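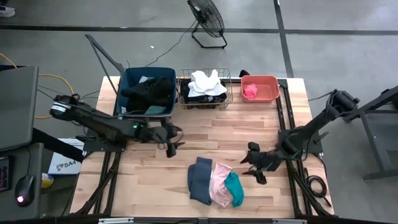 The Off Season at Lullberg

I took the job at Lullberg because the ad said "lake view" and I figured it meant mine. It meant the guests'. My window looked at the propane tank and, if I leaned, a strip of gravel where the ferry vans turned around. But it was September, my lease in the city was up, and Tamsin Mercado had hired me over the phone in under four minutes without once asking if I'd ever worked at a hotel.

I hadn't. I'd sold mattresses. I told her this on the dock, with my duffel still on my shoulder, because I thought she should know before she fed me.

"So you know beds," she said, and started walking.

Lullberg is twelve cottages and a main house on the north side of an island you've probably never been to. There's a ferry in the morning and a ferry in the late afternoon, and once the summer people leave, the afternoon one gets moody. The cottages are named after boats that used to run there, so you've got the Fallahi and the Moda up on the hill and the little ones strung along the water. I was given a bicycle, a ring of keys the size of a grapefruit, and a binder. The binder had a whole page about raccoons.

My first week was mostly getting lost with towels. I'd load the basket, ride out to the Moda, find out I was at the wrong door, ride back, and there'd be Tamsin on the porch of the main house with her coffee, watching me go by like a parade. She never said anything. She'd lift the cup a little.

Then the man in the Fallahi asked me where the organ was.

His name was Musyoka Shirima, and he'd come over on the afternoon boat with one suitcase and a very good coat. He'd booked two weeks, which was odd for that time of year (people come for a weekend, look at the leaves, buy fudge, go home). I was showing him how to light the stove and I'd just burned my thumb, so I wasn't listening very well.

"The what?"

"The organ. The pump organ. It was in the parlor."

I said there was a parlor in the main house but all it had was a jigsaw puzzle of Venice and a couch that ate people's phones. He nodded, very polite, and asked if I'd mind looking into it. He said his mother used to play it. She'd worked a summer at Lullberg when she was young, in the kitchen, and the owners let her play after supper when the dishes were done. She'd talked about it right up until spring. He didn't say what had happened in spring and I had enough sense, for once, to leave it alone.

I asked Tamsin that night over soup.

"Oh, Lord," she said. "The Anesov."

I thought it was a person. It was the organ. That was the name painted across the front of it, in gold, and that was what everybody had called it, as in "go dust the Anesov" or "don't let those kids stand on the Anesov." Tamsin had never seen it herself. She'd bought the place from the second owners, and it was gone by then, but it was still in the paperwork. She went and got the old inventory, and there it was between a hall tree and a moose head: one reed organ, Anesov, value 700 dollars.

"Who'd pay that?" I said.

"Somebody did, or somebody didn't and it's in the lake. Eat your bread."

I'd like to say I went looking out of kindness, and I suppose some of it was. But you have to understand how quiet it gets out there. By then we had two cottages booked and one of them was a honeymoon, so I never saw them. I'd have looked for a missing spoon.

I started at the post office, where the woman at the window said she remembered an organ but it was at the church. The pastor said no, the church had always had a piano, and would I like to see it. I saw it. It was a piano. He said to try the school, and the school sent me to the fire hall because they'd had a rummage sale there once that people still talked about, apparently with some bitterness. At the fire hall a guy was washing the truck. He turned off the hose and thought so long that I looked at my shoes.

"Ice house," he said.

"It's in the ice house?"

"It was. They had dances."

I'd been riding past the ice house every day. It's down past the last cottage, half into the trees, and technically it's ours, as I discovered by going through my grapefruit of keys one at a time in a light rain. The key that worked was number 49. I had two left to try after it and I'd already started practicing how I'd tell Mr. Shirima I was sorry.

It smelled like mice and old rope in there. Somebody had stacked storm windows up to my chin, and behind the windows were canoes, and behind the canoes was a tarp with something square under it. I climbed. I tore the knee out of my good jeans. I got hold of the tarp and pulled, and a whole generation of dead wasps came down on my head, and I yelled a word I won't put here.

And it was a stove.

A big ugly cook stove with one leg gone. I sat down on a canoe. I was so mad at that stove! I'd gotten it into my head, climbing over all that glass, how it would go. I'd wheel the thing out into the light and he'd put his hand on it. I'd really pictured the hand.

I told him anyway. I found him on the steps of the Fallahi in the good coat, watching the freighters, and I told him about the piano and the fire hall and the wasps. I probably went on too long. I do that. When I got to the stove he started to laugh, and he laughed until he had to take his glasses off.

"What color?" he said.

"What color what?"

"The stove."

"Green. Kind of a pea green. It's missing a leg."

"The front left," he said.

I had to think which side I'd been standing on. Yes, the front left.

So it turned into a different kind of afternoon. His mother had told him about the stove too, it seems, only she hadn't been nearly so sweet on it. That leg came off one night in the middle of supper for a full house, and she'd held up the corner with a crate and her own shoe while the cook went for a brick. She'd served the whole dining room in one shoe. He'd heard that story as many times as the organ one. He just hadn't thought to ask after it, because who crosses a lake to visit a stove?

He wanted to see it. I said it was raining and there were a lot of windows. He buttoned his coat.

Tamsin came down too, when she saw us go by. She brought a flashlight and a pair of work gloves and told me I'd been climbing like an idiot, you go around by the wall. You could, too. There was a perfectly good path around by the wall. Mr. Shirima went first and stood in front of the stove for a while, and then he crouched down in his beautiful coat and felt around underneath, where the leg should have been.

"There's still a brick," he said.

None of us had much to say after that. Tamsin blew her nose. A storm window slid a little and we all jumped.

He stayed his two weeks. He took to coming up to the main house for supper, and he was a menace at the Venice puzzle, he'd hold a piece of canal in his pocket for days so he could put in the last one. Tamsin looked up what it would cost to have the stove hauled out, cleaned up and given a new leg, and the man on the mainland said 2255 dollars, not counting the boat. She said that was out of the question. She said it again the next morning when I hadn't brought it up.

The day he left I rode his suitcase down to the dock in the towel basket. The ferry was late. He asked what I'd do when Lullberg closed for the winter, and I said go back to mattresses, I guess, and he said that was a shame, and I said it wasn't so bad, you got to lie down a lot. Then the boat came around the point and he picked up his bag.

"If the organ turns up," he said.

"I'll call you."

"No, no. Play something on it first. Then call."

I can't play a note. I told him so, the same way I'd told Tamsin about the mattresses, and he waved it off from the ramp. I stood there until the boat was almost to the light, and then I rode back up, because the Fallahi needed stripping and the honeymooners had finally come out and wanted to know about the raccoons.

When I got to the main house there was a man in the yard with a tape measure, and Tamsin was telling him the door of the ice house was wider than it looked.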